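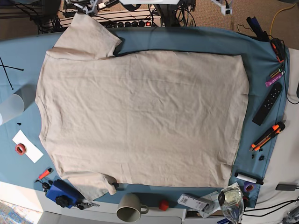

Home | Shop | Journals | Refills | About

Print this page | E-mail this page

Posted in December by Annick Penner

The Verada Good News Ledger

Every year I promise to stop reading the news before breakfast, and every year I last until Saturday. The Ledger is for people with the same problem. It's a hardback notebook for writing down things in the world that went right, and it has a good deal more room in it than you think you'll need.

Each day gets 4 lines. You put in the vaccine that worked, the river somebody cleaned up, the election where the loser went home. If all you've got is that your bus came, put in the bus. We don't check.

There's a spread at the end of each month headed "Things I Was Sure Would Happen." You fill in the left page on the first and the right page on the last. Mine for spring was humbling. I had the economy down for collapse by Easter, along with my dishwasher, and both are still going with a bit of a rattle.

Zinash Hailu drew the charts in the back, where you can plot your mood against the headlines. She would like it known that the dip in the sample chart is hers and was caused by a tax form.

Details

Undated, so you can start whenever you cheer up
Around 500 pages, sewn binding, lies flat
Paper: Stonwood cream, takes fountain pen without bleeding
2 ribbons, one gray, one yellow
Cover colors: Araya green or plain black for pessimists

The Ledger comes in a card sleeve. Refills don't exist yet, despite what the menu says, and we're working on that. Unused copies can come back within 90 days. Used ones can't, although a customer did try, on the grounds that the year had been defective.

Print this page | E-mail this page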